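Moving the dead stock, part two

OK so quick one because I'm on lunch and the forklift is charging anyway.

Last time I moaned about the back third of our warehouse at Sturdale. Still moaning. But we have done something about it now. We finally re-slotted the slow movers, all 764 SKUs of them, and I said I'd write up how it went.

Short version: took longer than planned, worth it, would label things differently next time.

Longer version. The old layout was basically alphabetical by supplier. Which made sense when there were four suppliers. Then we took on Derka and Roussel in the same month and everything from Derka ended up on the best shelving by the packing benches purely because of the letter D. Half of it sells twice a year. Meanwhile the Roussel fittings, which go out every single day, were a two minute walk each way. Two minutes! Times however many picks. Recep had been saying this since spring and I kept going yes yes after stocktake.

So Songül pulled the pick history out of the system and sorted by number of visits to the location. Visits is the thing, not units. We had one line of washers that looked huge on paper, 2644 units, and it was the same customer ordering a big box now and then. Doesn't need to be at waist height. Can live up top quite happily.

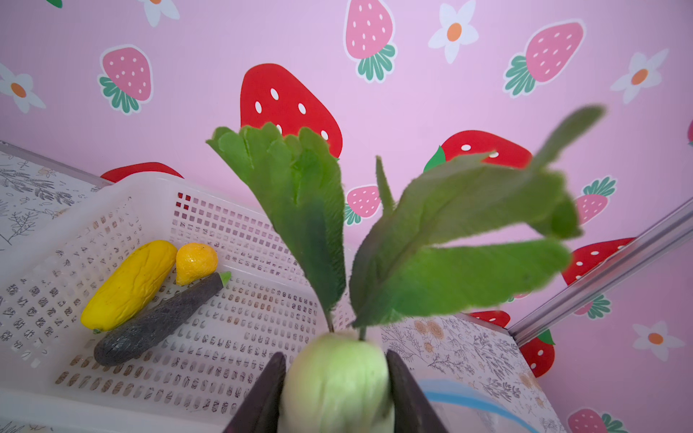
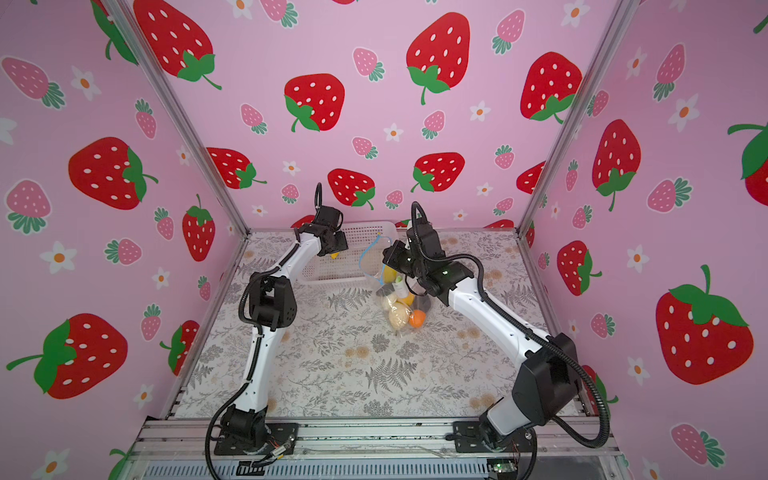 Green leaves in the gripper in the first one, strawberry wallpaper behind both arms in the second.

Page last changed: November, 4:40 pm

Anyway, the move itself. We did it in the evenings after the last truck, one bay at a time, and the rule was a bay has to be finished and scanned before anybody goes home. Only broke that rule once. Regretted it the next morning when a picker went to location 1011 and found somebody's coat and a tape gun.

Fast stuff is now between knee and shoulder, closest to the benches. Medium stuff further along the same aisle. Slow stuff at the back and up high. Not clever, you'll find it in any book on the subject, but doing it with real racking and real people who have had the old map in their heads for years is a diffrent thing. Recep still walks to the wrong end for pipe clips. So do I.

Labels. Ugh. We printed the new ones on the cheap roll and they curl off the cold beams by the loading door. Grímur Laxdal left a comment on the last post saying to wipe the beam and let it dry before sticking and he was right, thank you Grímur, I read it after we'd done 58 of them. Those are getting redone. Also go bigger on the font for anything above the second beam, you can't read ours from the floor without doing the neck thing.

One more moan – the system. Flakis lets you change a home location but it doesn't move the stock with it, you have to do a transfer as well, and if you do them in the wrong order it shows the stock in both places untill someone runs the overnight job. We had a nice fun morning of phantom elbows. Transfer first, then change the home. Write it on the wall.

Sabine in the office wants to know if it's quicker now. I think yes. The benches are waiting less and the afternoon rush feels shorter. I haven't got proper numbers and I'm not going to make any up, will pull the pick times after a full month and post them.

Next is the returns cage, which I'm dreading. If anyone has a sane way of holding returns that are fine but missing the box, comments are open. Right, forklift's done.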